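Updates > Hardware > Grippers
September, by Yara Smadi
1 min read

Jaw comparison for the Ots hand-held gripper

Flexible packaging remains the weak case for Ots. Rigid boxes are settled; bags shift under the jaws and glare confuses the wrist view. Botond Rácz and I spent the month comparing black jaw blocks with and without foam pads, logging 1,711 grasps at the Giditz bench — 900 padded, the rest plain.

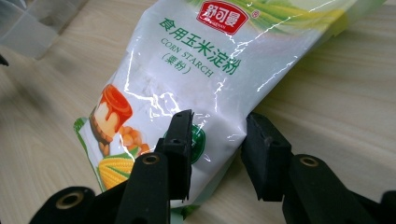
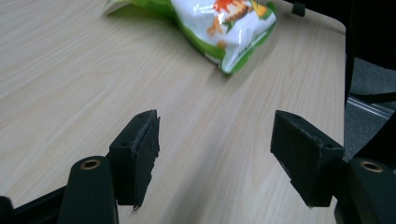
First picture: jaws at a bag of corn starch. Second: foam-padded jaws open, with a snack bag farther up the table.

Padded jaws held crumpled bags with less closing force but gave less repeatable finger spacing. Foam edges fray and should be checked before each session. Brass inserts in the finger mounts showed no loosening.

Camera exposure is the open item. Glossy film still clips to white under the overhead lights, and Heino Butkienė is testing a shorter shutter on the Vetton controller. Grasp logs are on the Ornholm share. Send pad requests to Dzintra Sepp.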